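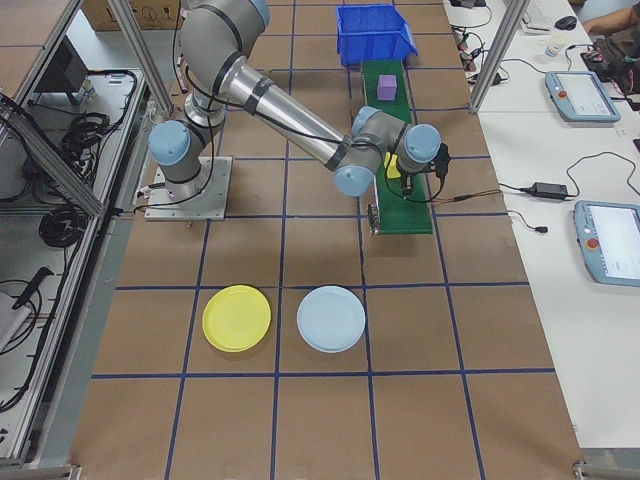
Tips for a small sorting cell in a shared workshop

Our workshop in Prorkthorpe started this build in July. The job is simple to say: blocks ride on a short belt, and the arms must sort them. The notes below are what I wish I had on the first day.

Cover the work surface before you do anything else. We use brown paper and dark blue tape, and we make a grid. Then you can write "plate, row 3" in the notebook and the next person puts it in the same place.

Print this page | E-mail this page

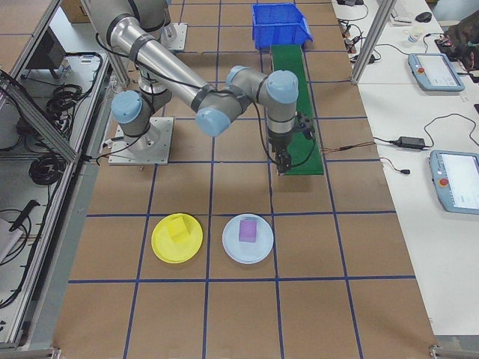

Reading time: 2 minutes

Choose plates with a raised rim. Give each plate its own square, and use different colors, so a mistake is easy to notice from the other side of the room.

Tie the cable to the arm with black straps at several places. Leave some slack at each joint, and move the arm by hand speed through its full reach before you tighten the last strap.

Keep the pendants on a separate table, with the red stop button free. No cups near them, please. I have said this many times.

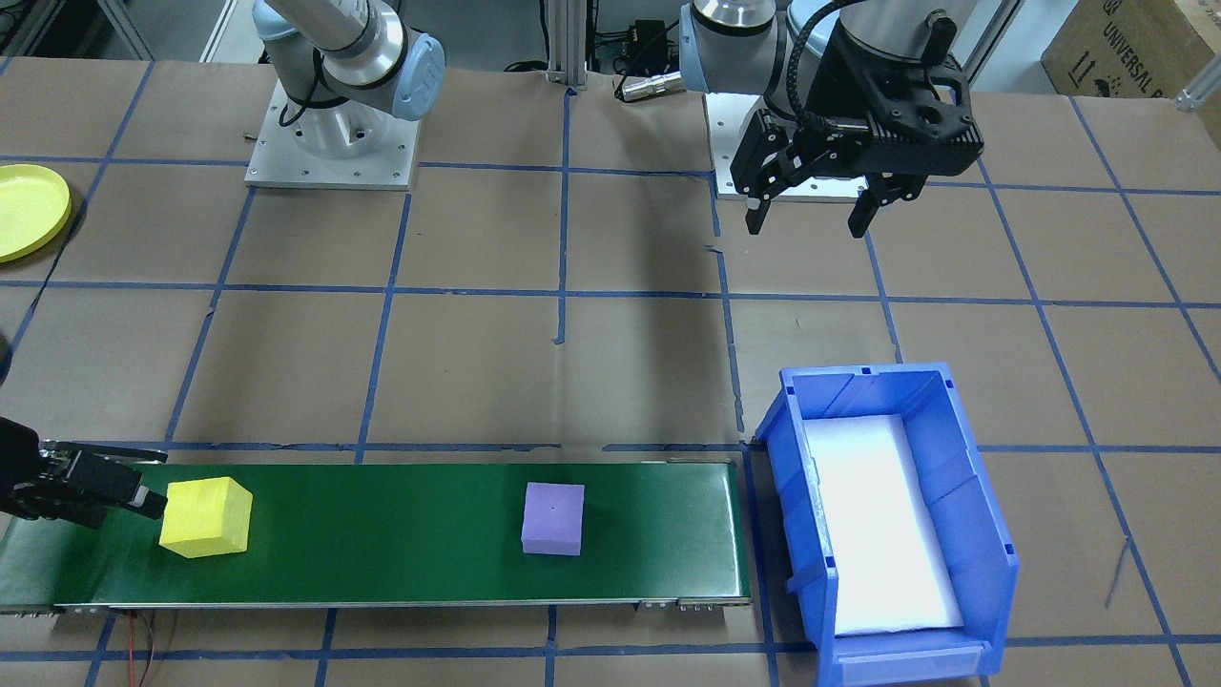 Two arms, one belt

Start with one arm only. When it can repeat the job 37 times, add the second one. We save the positions in Undex, and each arm has its own file.

Put foam in the bottom of the bin. Ours is white, and the blocks show well on it. Cut it a little too large and press it in.

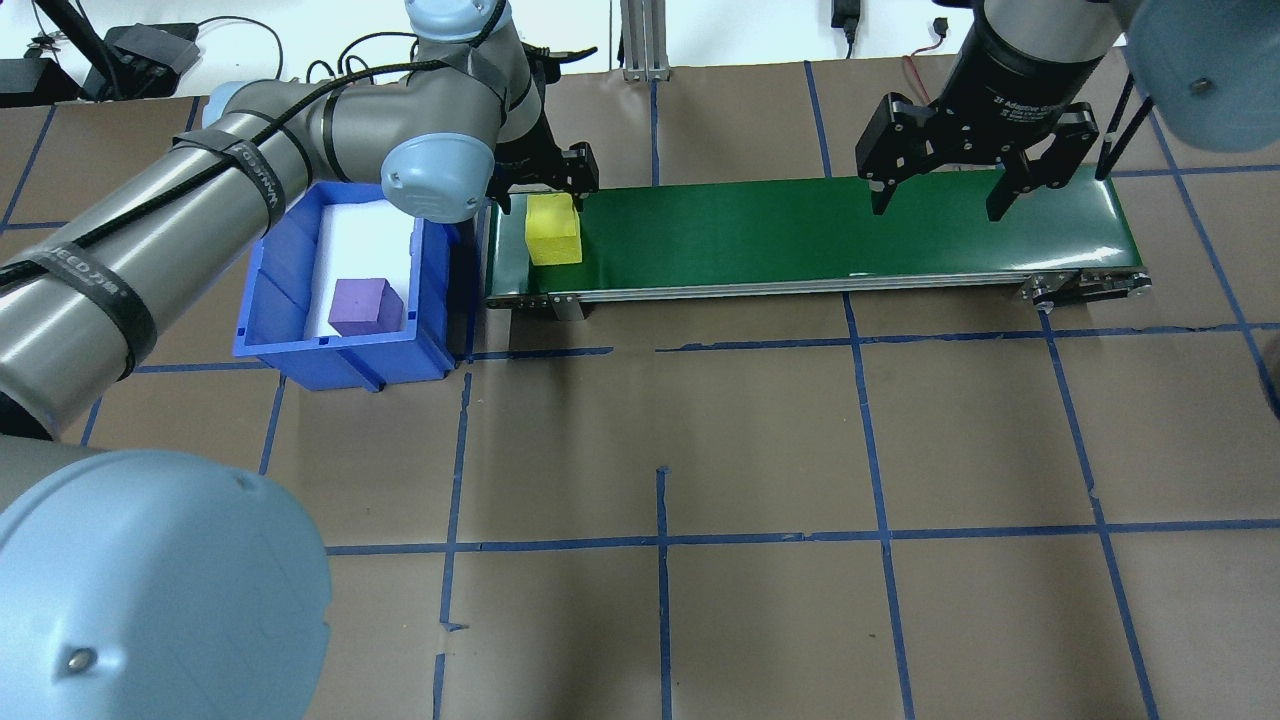

Purple block on the foam, yellow one on the belt.

Check the tape every week. The corners lift first.

Print | E-mail to a friend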